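How to Dry Towels Indoors Without the Musty Smell

Most advice on this subject is written by people selling something. Search for it and you will be told to buy a scent booster, a special rack, a dehumidifier the size of a suitcase, or all of them at once. I have tried a fair amount of it in a second-floor apartment in Sultonstead with no dryer and one decent window, and my opinion is that the smell is mostly a matter of time. A towel that takes too long to dry will smell. Get the time down and you can skip nearly everything else on the shopping list.

What you need

A washer with a spin setting you can change. A rail, rack or door to hang things on. A fan, any fan. A clock. A kitchen scale helps if you are the kind of person who doesn't believe things until there is a number attached, and I am.

Step 1. Wash less at once

Fill the drum to a bit over half. I know the label on the machine says otherwise. Towels soak up a lot of water and need room to move, and a packed drum leaves detergent behind in the fabric. Old detergent is a good part of what people call "that towel smell."

Use less soap than the cap suggests too. The lines on the cap are drawn by the company that sells the bottle. Start with half and see if you can tell any difference. I couldn't.

Step 2. Skip the softener

Softener coats the fibers. The towel feels nice in the store-display sense and then pushes water around your back. It also seems to hang on to odors, though I'll admit I have only my own nose for that claim. If you miss the soft feel, shake each towel hard a few times before hanging it, and again when it is nearly dry.

Step 3. Spin twice

If you only take one thing from this page, take this one. Run the normal cycle, then run a second spin with nothing added. I weighed one bath towel after each spin, and the second took out another 56 grams of water. That doesn't sound like much until you think about where it would have gone otherwise, namely into the air of your bedroom. The same towel weighs 478 grams bone dry, for anyone keeping score.

A front loader on its top speed may not need the second spin. Try it and weigh it. Don't take my number as yours.

Step 4. Hang it in one layer

Folding a towel in half over a rail gives you two wet faces pressed together or close to it. The outside dries, you touch the outside, you decide it's done, and the inside sours overnight. Hang it by one short edge if you have the height, so both sides get air.
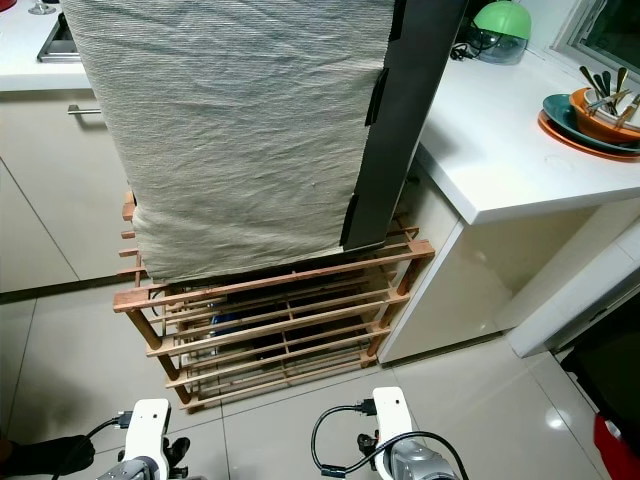 Thick towels are the worst for this. A plain flat weave dries far faster than a deep, fluffy pile, and I have slowly replaced most of mine. My neighbor Salamatu Bawa thinks this is joyless and keeps her big plush ones. She also has a balcony.

Leave a hand's width between one towel and the next. If you run out of rail, do a second batch later. Crowding the rail to finish early only means everything finishes late.

Step 5. Move the air

Heat gets all the credit and I think most of it is undeserved. A radiator in a closed room makes the room warm and damp, and after a while the towels stop losing water. A cheap fan pointed across the towels, with a window open 2 inches, beat the radiator every time I compared them. I use an old Vustau desk fan on its low setting. The Hokard one I had before it did the same job and made more noise.

Put the fan to the side so it blows along the fabric. Turn the towels around once, halfway through.

What about damp, rainy weather? In August, when it is sticky here, the open window can do more harm than good. Shut it and run a dehumidifier if you own one. I wouldn't buy one only for towels.

Step 6. Check the hem, then wait

The hem and the corners dry last. Pinch them. If they feel cool, they are still damp, whatever the middle tells you. When you think a towel is done, give it another 40 minutes and then fold it.

Things I don't bother with

Vinegar in every wash. Once in a while it may help with soap buildup, but check your washer's manual first, as some makers warn against it for the rubber parts. Never put it in with bleach.

Drying balls hung on the rack. I was told about these by Adesuwa Nnaji, who had been told about them by somebody else, and neither of us could say what they were supposed to do without a dryer.

Ofori sells a "freshness" spray for hanging laundry. It smells of oranges. A sour towel sprayed with it smells of sour oranges.

If a towel already smells

Wash it hot, if the label allows, with a normal dose of detergent and an extra rinse. Spin twice. If it still smells when dry, do it once more. After that I cut it up for the floor.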